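Home > Community Help > Storage & Moving > Casters

Small wheel on gray metal frame drifts to one side
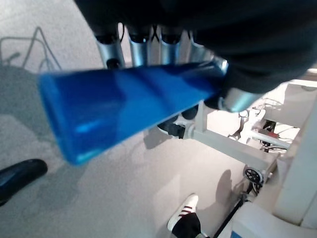 Blue translucent piece, with the gray bar and small black wheel lower down.

Posted by Bretgate, 28/01/2023
Frame pulls right when pushed. Tighten or replace?

Lightfoot
Check the stem first — play over 2 mm means a worn socket.

Nuvberg
Mine did that. Bought new ones.

Related
Squeaky caster stems
Leveling a metal frame

Dosivby uses cookies. Accept | Settings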